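Long exposure at Virholm reservoir: settings and notes
Filed under: Landscape / Filters / Field notes

1/ Went back to the Virholm reservoir to redo the dam wall frames from July. Same tripod position, same lens, different filter order. Notes follow for anyone shooting still water in low sun. 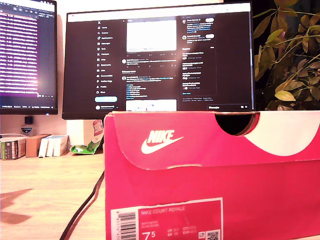 2/ Base exposure without filters was 1/15 at f/11, ISO 100, metered off the far bank. A ten-stop ND takes that to 68 seconds by arithmetic. My ten-stop is denser than marked, so I gave it 90.

3/ If you haven't measured your own filter, do it against a plain wall in steady light. Shoot one frame bare and one filtered, then compare the histograms. Mine passes less light than the engraving says and has a slight warm cast.

4/ Filter order: polariser nearest the glass, ND outside it. Set the polariser first, by eye, with the ND off. In July I did it the other way round and had to turn the polariser blind. Half the reflections went and the wrong half stayed.

5/ At 21 mm the polariser darkens the sky unevenly. You can see it as a blotch left of centre on the July files. I backed it off until the sky was flat and accepted more glare on the near water.

6/ Efe Bako asked whether stacking short exposures gives the same result. Close, for water. Cloud edges show small steps if there is any gap between frames. I use stacking when the wind is up, as one bad frame can be thrown out.

7/ Wind: the Roltent tripod is fine up to a light breeze with the centre column down. With the column raised it isn't. Bag hung from the hook, bag touching the ground so that it doesn't swing.

8/ Light leak — the faint magenta band along the top of two July frames came through the viewfinder. Eyepiece cover on before the shutter opens. Black tape does the job if you have lost the cover.

9/ Noise reduction was off in camera. I took a dark frame of the same length at the end and subtracted it at home. One dark frame did for the whole set because the temperature hardly moved.

10/ White balance fixed at 5200K. Auto drifts between filtered and bare frames and makes them a nuisance to match.

11/ Access: park at the Coste end. The track from there is longer but level. Jummai Ojo tells me the gate on the north side is now locked at dusk, so don't leave a car behind it.

12/ Two frames kept. The wider one will be printed on matt paper, the other needs its horizon straightened first. Raw files are staying on the drive until I have looked at the July set again.

Last updated: 2020-02-24

Recent threads
Measuring a cheap ND filter at home
Vostwood in fog: why I stopped using the graduated filter
Adaeze Nwankwo on printing dark skies
Tripod feet for wet grass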